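Right, the small bedroom. I said back in June that I was going to sort it out properly, and then I did what I always do, which is shut the door on it and paint the hallway instead. But the bed has to be stripped before the new bedding can go on, so that's where I've made a start.
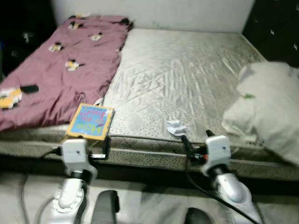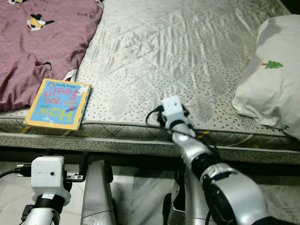
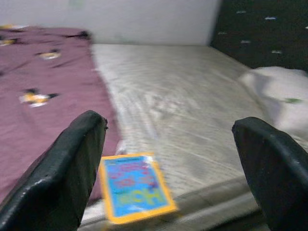

Bare mattress, cartoon blanket, and the book that ends up on this bed however many times I put it back on the shelf.

We bought the mattress when we moved to Dramstead, from Bartoš, the bed shop near the station that always seems to have a closing down sale on. It was the second cheapest in there and I've never regretted it. I do wish I'd put a protector on it from day one though! I kept meaning to, and then I kept not doing it, and you know how that goes. So the plan this time is to clean the whole top first, leave it to air, and only then start dressing it again.

My method (if you can call it that) is bicarb. I shake it all over through an old sieve, go off and do something else for 90 minutes, then hoover it up with the little upholstery nozzle. Go slowly along the stitching if yours is quilted like ours, as the powder loves to sit down in the lines. Then I do the piping round the edge with an old toothbrush, which is oddly satisfying. Windows open the whole time, even if it's freezing.

The blanket is getting a wash at 40 and then it's going straight back on. I did float the idea of retiring it, seeing as the new set is quite grown up, and that went down very badly indeed. It's soft, it's purply, it's got little characters all over it, and it clashes with everything I've picked. Fine. It stays.

The new set is from Cledine, a plain oatmeal colour with a thin stripe, and I got 2 of everything so that one can be in the wash. I've had a protector in my basket for ages as well and have finally ordered it. I measured the depth of the mattress first this time, having been caught out before by a fitted sheet that pinged off every single night.

Then there's the book. "How do you feel?" has been read in this house more than anything else we own, and I could recite it in my sleep. I want somewhere for it to live within arm's reach of the pillow, so I'm looking at a slim Workska ledge that would go on the wall just above the bed. It's lovely, but I'm not sure our plaster will hold it. The last thing I put up in there came down with a fair bit of wall attached.

If anyone has a favourite fixing for crumbly old plaster, please leave me a comment. I've got the drill out on the landing and I keep walking past it.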